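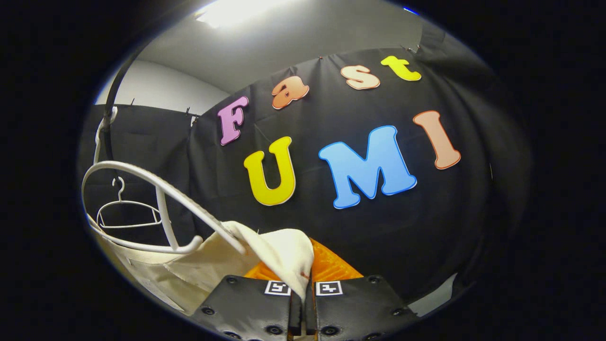 2025-11-25

ok thread on the gripper width bug because three people have asked and I keep typing the same reply in DMs. long. sorry. tea first if you want one

short version: the policy kept letting go of the cloth halfway to the hanger. we blamed the policy. then the controller. it was the labels

background for anyone new. we record with a hand-held gripper, fisheye on top, a little tag on each finger. the software finds both tags in every image, works out the distance between them, that distance becomes the gripper width in the dataset. no encoder. the tags ARE the encoder

fine with mugs. fine with boxes. fine with anything hard tbh

cloth is horrible. cloth bunches up over the fingers, goes in front of one tag, slides off again a moment later. so you get both tags, one tag, no tags, both tags. all inside one grasp

what our code did with one tag missing: assume the fingers are symmetric, mirror the one you can see. reasonable

what it did with both missing: linear interpolation between the last good frame and the next good frame. ALSO reasonable, I wrote it, I thought I was being clever

except. tags vanish while the fingers are closed on a fold. next time we see them properly the person has already let go and opened up. so the interpolation draws a lovely smooth ramp from closed to open, right across the bit where the fingers were shut the whole time

and the network learns the ramp. of course it does. closes on the cloth, lifts, starts gently opening on the way over. cloth on floor

I watched that for most of November and called it "slipping" in my notes. put softer pads on the list. wrote to Eleni Obradović asking if we could get softer pads. she wrote back "have you plotted the width" and I had not plotted the width

plotted the width

(Ploltix will overlay it on the video now btw, there's a toggle, it's off by default and I think it should be on. PR is up)

how bad: went through 500 episodes of garment stuff with a script that flags any gap where both tags are gone and the width on either side disagrees. 4000 frames flagged. mostly in the carry. so exactly where it hurts

compare to total frames that's small! the loss barely noticed. that's what annoys me, training curves were gorgeous

so fix number one. stop interpolating over disagreeing gaps. if the widths on both sides agree, fill it. if they don't, hold the earlier value and mark the frames as uncertain. masks go in the dataset, the width loss ignores masked frames, the pose loss doesn't care and keeps using them

holding the earlier value is also a guess, yes, before anyone says it. hence the mask

fix number two was getting fewer gaps in the first place. two parts to this

part one, we were running the tag detector on the whole raw fisheye image. tags down at the bottom edge, where the distortion is worst and it's usually darkest. bent tag, bad light, the detector just shrugs

now we crop a strip where the fingers live, undistort ONLY the strip into a flat view, bump the contrast, detect there. corners go back through the camera model at the end so the geometry is still honest

the strip is fixed because the fingers can't go anywhere else in the image. sounds obvious written down. took a year for one of us to write it down

contrast step matters more than I expected. black fingers, black background, tag with a thin white border and not a lot of light on it. local contrast, not global. global just makes the ceiling light worse

on backgrounds, since it came up last time: I like a plain dark one for debugging the finger strip. I would NOT collect only on that. your visual tracking wants corners and texture to hang on to, and a big black sheet hasn't got much of either apart from its creases. stick something with edges on it. big bright letters work nicely

part two: prior on the motion. fingers on this thing can't teleport. tiny filter, width and width rate, rate is capped at what a human hand does on the trigger. a detection that would break the cap gets thrown out. that killed the spikes where the detector picked up a bit of something that wasn't a tag at all

someone asked why not a learned width estimator. could do! someone at Lovwood has one and the numbers look good. I want something I can read when it breaks at teatime

right, fix number three and this is the one I'd actualy tell people to go and check today

time offset. tracked pose comes off one clock, images off another. Gasier lines them up at the start of a session (wave the gripper about, it correlates the camera motion with the pose stream, finds the shift). great. then it assumes the shift is constant

it is not constant on our setup. it drifts. by the end of a long session we were 50 ms out

50 ms doesn't sound like much. for a slow reach it isn't. for the moment the fingers close and the hand starts pulling back it means the label says "already moving" in an image where the fingers are still closing. so the robot tugs before it's got hold

which looks like... slipping. again. I had two different bugs wearing the same coat

now we estimate the offset in a rolling window and fit a line through it. if the line is steep, warn. if a window has hardly any motion skip it, the correlation is rubbish with nothing moving. that second bit cost me an evening, it was confidently fitting noise while the operator stood there fiddling with a sleeve

after that the controller side. less interesting but people get it wrong (I got it wrong)

policy gives you a chunk of future actions. by the time inference is done the first few are in the past. you drop those. everybody does that bit

but the arm and the gripper have different lag! our gripper is slower to respond than the arm. so drop a different number for each. send the gripper command early, the arm command later, they land together

we had one latency number for both. one. in a config file with a comment next to it saying "TODO split" from me

measuring it is dull: send a sine, log what comes back, find the shift. do it for the arm, do it for the gripper, write both numbers down, do it again when someone changes the gripper firmware. Ionescu (our test machine, don't ask me, it was named before I joined) runs it overnight now and complains in the channel if either one moves

closed position is another thing. what is "zero"? tags are never touching, there's finger between them. and with thick cloth pinched in there you're at "closed" with a width above zero. if your dataset has thin stuff and thick stuff mixed, closed isn't one number

we tried clamping anything under a threshold to fully closed. worked for the thin stuff. for the thick stuff the threshold ate some real partial opens, which you need when you're feeding a collar along

so no clamping in the data. instead at run time we add a small closing bias if the policy's asking for a width that's already been reached and the gripper isn't fully shut. basically a bit of squeeze. crude. I'd like proper force but we haven't got it on this gripper

and zero gets recalibrated every time the fingers come off. open fully, close fully, nothing between, before the first episode. the recorder refuses to start without it now. people grumbled. I grumbled

results since you'll ask. retrained on the SAME episodes, same network, same seed. only labels, masks and offsets changed. then latency split on the robot. the drop-it-on-the-way failure went away in our 7 test garments, apart from one slippery lining thing which still falls and I think that one genuinely is slipping. so I get my softer pads after all

not claiming more than that. it's a handful of garments on one arm in one corner of one room. the hanging part still fails in new and exciting ways, mainly the neckline catching the tip of the hanger and the planner having no idea it's caught

on that. we don't plan around the cloth at all. there's a thin safety layer under the policy, keeps the arm off the rail and the table, and the cloth is invisible to it. hangers are nearly invisible too. the thin wire ones especially, depth on those is a joke. chunky plastic ones come through ok

I've started giving it a fat box round wherever the hanger was last seen, which stops it hitting the hanger and also stops it getting near enough to do the job. tuning ongoing lol

replies, quickly:

"can I fix old data without re-recording" yes if you kept the raw video and the raw pose stream. if you only kept the processed episodes, no, the masks need the raw detections. keep your raws. disks are cheap compared to somebody's wrists

"does the mask hurt the width head, less data" not that we could see. it had plenty of examples of closed fingers from the unmasked bits

"which tag size" whatever fits on the finger with a clean white border left all round. the border is what goes first in the dark. don't trim it

"matte or glossy" matte. please. glossy under a ceiling light is a white square

"is the flagging script public" it will be, it's got our paths hard coded all through it and one very rude variable name. give me till the end of the week

thing to do if you do nothing else: take ten random episodes, plot width under the video, watch the fingers and the line together. if the line moves when the fingers don't, you've got my bug

Eleni has asked me to add that she said this in the first place. she did

next up is the hanger box thing, will post when it either works or I've bent somthing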